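About Bonach

Bonach makes hand-held gripper kits and the spare parts that go with them. We are a small shop in Endstead with 8 people on staff, and we sell to labs, colleges and small automation firms that want to record hand tasks without buying a full arm.

The company was started by Uriel Ibarra, who had been building fixtures for Abdelaziz, a packaging machine shop across town. He made the first gripper on his own time and sold four of them before there was a name on the door. Akinyi Mwakalinga joined the next May and now runs assembly and repairs.

Our main product is the Privport kit. It comes with the hand-held body, two fingers, a set of fingertips, a camera mount and the screws. Most people put one together in an afternoon using the printed guide. Everything in the kit can also be ordered as a single part.
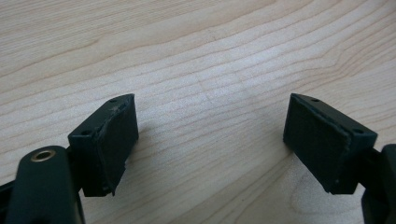

Fingertip service is the part of the business that has grown the most. More than 80 customers now send us their tips for new pads, and Akinyi's bench handles all of them. Pads take the worst of the use and they go at the edges first. A frayed edge or a lip curling out at the corner is enough for us to replace the pad, even when the one facing it is in better shape. We always change both sides so the grip stays even. The blocks are cleaned, checked for cracks and used again if they are sound. We look over the brass threaded inserts in the arms too, if you send the whole unit.

Normal turnaround is 7 working days from when the box reaches us. Please take the camera off before shipping and put your order number inside the box. We do not repair other makers' electronics, but we will quote on pads for most flat-faced fingertips if you send us one to measure.

Orders and service requests go through the contact form. Phone calls are answered by whoever is closest to the desk, often Uriel.

Page last updated 12/22/24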